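4 Setting up the Drurer worktop oven

This section covers placing the oven, connecting it to the supply, the first heating cycle and the basic settings. Read sections 1 to 3 before starting. Keep the manual near the oven for later reference.

The instructions apply to the standard Drurer and to the Drurer with the Doucette timer. Where the two models differ, the text says so. Owners of the older Horkurness oven should use the separate leaflet, as the controls are in a different order.

4.1 Unpacking

1. Stand the carton on the floor with the arrows pointing up. Cut the tape along the top seam only. A long blade can mark the door glass.

2. Take out the upper packing piece and the accessory box. The accessory box contains the wire shelf, the baking tray, the tray handle and the crumb tray.

3. Lift the oven out by its base. Do not lift it by the door handle.

4. Remove all film, tape and card from the outside of the oven. Open the door and remove the card from beneath the heating elements. A second piece is fitted behind the rear element and is easily missed.

5. Check the door, the hinges and the mains lead. If any part is damaged, do not connect the oven. Contact the Nilladcombe service desk and quote the serial number on the rear plate.

Note: Keep the carton until the first heating cycle has been completed. Returns sent without the original packing pieces may be refused.

4.2 Choosing a position

The oven gives off heat from the top, sides and back whenever it is in use. The surface beneath it also becomes warm. Most faults reported during the first months of ownership are caused by poor air flow.

1. Choose a flat, level worktop that can carry the weight of the oven with a full tray inside. Folding tables and trolleys are not suitable.

2. Check that the worktop will withstand heat. Stone, ceramic tile and most solid timber tops are suitable. Painted or film-covered tops may discolour. If the maker of the worktop gives a heat limit, follow it. If no limit is known, place a heat-resistant board under the oven. The board must be larger than the base on all sides and must not cover the air slots underneath.

3. Leave a clear space of at least a hand's width on both sides and at the back. Leave twice that distance above the oven. Do not place it under a wall cupboard with a plastic edging strip.

4. Keep the oven away from curtains, paper towels, bread bags and anything else that can burn.

5. Keep it away from the sink and from the direct heat of a hob. Steam from a kettle can enter the side slots, so kettles should stand well clear.

6. Allow room for the door to open fully. The door is hinged at the bottom and its outer edge extends beyond the front feet. A hot tray should never have to be lifted across another appliance.

7. Press down lightly on each corner of the oven in turn. If it rocks, adjust the front feet by turning them anticlockwise. The rear feet are fixed.

CAUTION: Do not store anything on top of the oven, even when it is switched off. The top panel stays hot for some time after use.

Where the worktop is shared with other equipment, plan the position of each item before connecting anything. Leads should run behind the oven at a distance from the rear panel and must not pass over the top or hang in front of the door. A black toaster oven on a white tabletop is easy to line up by eye, but a pale surface will also show heat marks sooner than a dark one. 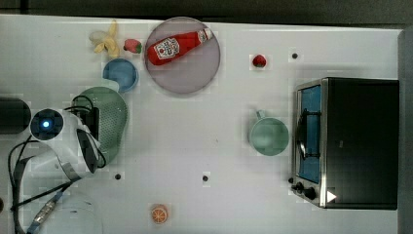

4.3 Connecting to the supply

1. Check that the voltage on the rear plate matches the supply in the building.

2. Check that the control dials are at the off position. On the Doucette timer model, turn the timer anticlockwise until it stops. Do not leave it at the hold position.

3. Unwind the mains lead completely. A lead used while coiled can overheat.

4. Plug the oven directly into an earthed wall socket. Do not use an extension lead, a multi-way adaptor or a plug-in timer.

5. Route the lead so that it cannot touch the oven body or be caught by the door. It must not hang over the front of the worktop.

6. Do not run another high-power appliance, such as a kettle or a portable heater, from the same double socket at the same time.

CAUTION: If the plug or socket becomes hot to the touch, turn the oven off, unplug it and have the socket checked by a qualified electrician. Slight warmth at the plug after long use is normal.

Note: The lead on this oven cannot be changed by the user. A damaged lead must be replaced by the Nilladcombe service desk or by an approved repairer.

4.4 First heating cycle

The heating elements are coated during manufacture. The coating must be burned off before food is cooked. A light smoke and a sharp smell are normal during this cycle and are not a sign of a fault.

1. Wash the wire shelf, baking tray and crumb tray in warm water with a little washing-up liquid. Rinse and dry them. Wipe the inside of the oven with a damp cloth and leave the door open until it is dry.

2. Slide the crumb tray into the slot below the lower elements. Push it in until it stops. The oven must not be used without it.

3. Leave the wire shelf and baking tray out.

4. Open a window or switch on the extractor. Move caged birds to another room, as they are sensitive to fumes.

5. Close the door. Set the function dial to top and bottom heat and the temperature dial to maximum.

6. Run the oven empty for some 7 minutes. On the standard model, use a separate kitchen timer.

7. Turn the dials to off. Open the door and let the oven cool completely.

8. Repeat the cycle if smoke was still visible at the end. If there is smoke after 3 complete cycles, unplug the oven and contact the service desk.

Clicking sounds during heating and cooling come from the metal panels and need no action.

4.5 Shelf positions

The side walls have three pairs of runners. The wire shelf has a raised stop at the rear, which must face upwards. If the stop faces downwards the shelf can be pulled straight out and may tip.

Upper runner: browning, melting cheese, thin toast. Food must be at least two fingers' width below the element.

Middle runner: toast, rolls, biscuits, frozen pizza, reheating.

Lower runner: cakes, roasts, deep dishes, anything that rises.

Use one shelf at a time. With two shelves in place the upper one blocks the heat and the lower one cooks slowly and unevenly.

CAUTION: Do not line the crumb tray or the oven floor with foil. Foil reflects heat on to the lower elements and can cause them to fail. Foil may be used over a dish if it is folded tightly under the rim.

4.6 Setting the temperature

1. Turn the function dial to the setting required.

2. Turn the temperature dial clockwise to the figure given in the recipe. Recipes written for a full-size oven may need a lower setting, as the food is nearer to the elements. Reduce by one mark on the dial for the first attempt.

3. On the Doucette timer model, turn the timer past the halfway mark and then back to the required time. The spring does not run reliably if a short time is set directly.

4. Wait for the heating light to go out before putting food in. The light will come on and go out again during cooking as the thermostat works.

5. At the end of cooking, turn both dials to off. The timer switches off the elements but does not return the other dials.

The dial markings are a guide. If results are regularly too pale or too dark, place an oven thermometer on the middle runner, allow the heating light to go out twice and then take a reading. Note the difference and allow for it in later settings. The thermostat cannot be adjusted from outside the case.

4.7 Checks before daily use

Crumb tray emptied and pushed fully in.
Nothing on top of the oven or against its sides.
Shelf stop facing upwards.
Mains lead clear of the body and the door.
Door closes without force.

If the door does not close fully, check for crumbs along the lower edge of the opening. Remove them with a dry brush when the oven is cold. Do not oil the hinges. Cleaning of the door glass and seals is described in section 5.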